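Can a robot tidy a house yet? A small lab says it is getting close

SKORURA – A robot that can find its way across a living room, go around the furniture and push a door open doesn't sound like much until you've watched one try. At the Zurnason workshop in Skorura this April, visitors got to watch for most of an afternoon, and by the end of it a good part of the crowd was clapping for a machine that had picked up a sock.

Zurnason is a small outfit that writes software for household robots. It doesn't build the machines. It teaches them what to do once they're in the house, and most of the teaching happens inside a computer, in simulated homes where a robot can bump into the sofa all day long without anyone having to pay for a new sofa.

"People ask us when they can stop folding laundry," said Emília Urban, who leads the chores team. "I tell them not to throw away the laundry basket yet. But ask me how I feel about floors! Floors are going really, really well."

Floors are where the team started. A robot that wants to sweep, carry or put things away has to get around first, and homes are hard to get around in. Factories have painted lanes and level ground and the same shelf in the same place every morning. Homes have rugs, cats, chairs left halfway out from the table, doors that were open a minute ago and are now shut. The Zurnason software has now been through 1757 practice rooms, each with its own layout, and Urban's group keeps adding more.

The rooms aren't showroom neat, and that is on purpose. Early versions were, Urban said, and the robots trained in them did beautifully until they met a real hallway with a gym bag in it. So the team began filling its rooms with the things people really own: exercise gear, plants on the floor, chairs with fancy backs, sofas pushed up against a wall.
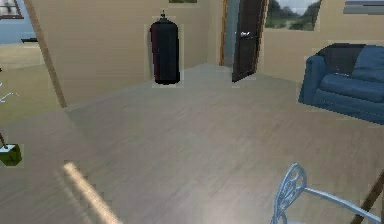

Doors turned out to be one of the long fights. A closed door is a fairly clear problem for a robot, because there is a handle and the handle has to go down. A door standing open is trickier. The machine has to work out which way it swings, how much room is left to get by, and whether it is about to trap its own arm against the wall. For a long stretch last year the software simply treated open doors as solid furniture and went looking for some other way through, which in most houses doesn't exist.

That part has improved a great deal. In the workshop demonstration, a wheeled robot went from one room to the next and back again 22 times while visitors moved a stool, a box and (at one point, to loud cheers) a toddler's ride-on tractor into its path. It got stuck twice. Both times it stopped, backed up and waited for help, and Urban said the stopping pleased her almost as much as the clean runs did.

"A robot that knows it's stuck is a robot you can leave alone for ten minutes," she said. "A robot that doesn't know is one you have to stand next to, and then you might as well vacuum."

Anything that hangs, leans or dangles is still a headache. Things like that don't have a proper footprint on the floor, and a sensor mounted at ankle height may miss them altogether. A broom propped in a corner looks fine until it's brushed, and then it isn't where it was. A punching bag is worse, because the floor under it can be perfectly clear and there is still something large and heavy in the way, and it can swing. The team now trains with sensors at two heights, and runs into hanging things have dropped a lot, though Urban wouldn't call the problem solved.

Then there is the picking up. Getting to a sock is one job, and getting hold of it is another. The afternoon's big test was a tidy-up round in which the robot had to collect eight items from the floor and put them into a bin. On the best run it got all of them, in a little under twenty minutes. A person in the audience was invited to do the same thing and finished before the applause for her name had died down.

Nobody at Zurnason seemed bothered by that. The team's own yardstick is whether the job gets done while you're out, and for that a slow robot is fine. What they want is a robot that finishes, every time, with nothing broken, and they were open about how far off that is. On a bad run the same robot dropped a soft toy, lost sight of it and spent several minutes looking under a bench where it had never been.

Over on the shop-floor side, things are moving faster. Brotosport, the sporting goods chain, has been trying out the same software in the stockroom of one of its stores since winter. The robot there doesn't fold or sort. It carries empty cartons to the baler, brings full tubs out to the sales floor before opening time and goes back for the next one. According to the store it has made 2470 trips so far.

Sólveig Lauritsen runs that stockroom, and she came along to the workshop to talk about it. She was the hit of the day. She began by saying she had expected to hate the thing.

"The first week it was like having a very polite new hire who'd stop dead in every aisle," she said. "Somebody would leave a tub of basketballs in the way and it would just stand there. Now it goes around, or it comes back later. I've stopped noticing it, and I mean that as a compliment!"

Her list of what it can't do is long, and she read it out cheerfully. It can't open a taped carton. It can't tell a left shoe from a right one. It can't reach the top shelf, or sort a return, or deal with a hanger that has hooked itself onto another hanger. Twice it has brought out a tub of returns in place of new stock, after someone put the label on the wrong side. But her morning crew used to spend the first hour of every shift pushing tubs, and most of that hour has gone back to them. They use it for the fitting rooms, which had been let go for years.

No one on the crew has lost hours over it, she said when asked. She was also quick to add that one stockroom over a few months doesn't prove much about other stores, and that hers happens to have wide aisles.

Why should a store be easier than a house? Part of it is plain repetition. The tubs are all one size, they have handles, and they go to the same few places. Part of it is people. A stockroom crew learns quickly to leave the robot a path, while a family with two kids and a dog will not, and Urban thinks it would be wrong to expect them to. Her team's aim is a machine that fits the house as it is on a normal Tuesday-ish sort of evening, with supper on the stove and shoes everywhere.

Kitchens, by the way, are off the table for now. Someone in the back row asked about loading a dishwasher, and there was a friendly groan from the Zurnason engineers. Glass is hard to see, wet plates are slippery and every dishwasher rack is a puzzle of its own. The group has tried it in simulation and plans to go on trying. Urban would not guess at a date.

Next up is a home trial. Thoroddsen, a housing company with apartments near the workshop, has agreed to let the team into a handful of furnished units over the summer, first empty and later with tenants who sign up for it. The robots will be limited to three chores: clearing things from the floor, carrying laundry from one room to another and taking a small bag of trash to the front door. They'll work only in the daytime, and there will be a stop button on the wall as well as on the machine.

If all that goes well, sweeping comes next, and after that maybe wiping tables. Folding is a long way down the list, below making a bed, and making a bed is below almost everything.

Lauritsen has already asked whether a Brotosport employee can put her name down for one of the trial units. She doesn't rent from Thoroddsen, so the answer is no, but she was last seen over by the demonstration floor, tossing socks in front of the robot and cheering each time it went after one.

The next open afternoon at the Zurnason workshop will be held once the first apartment results are in. Admission is free, and children are welcome to bring obstacles.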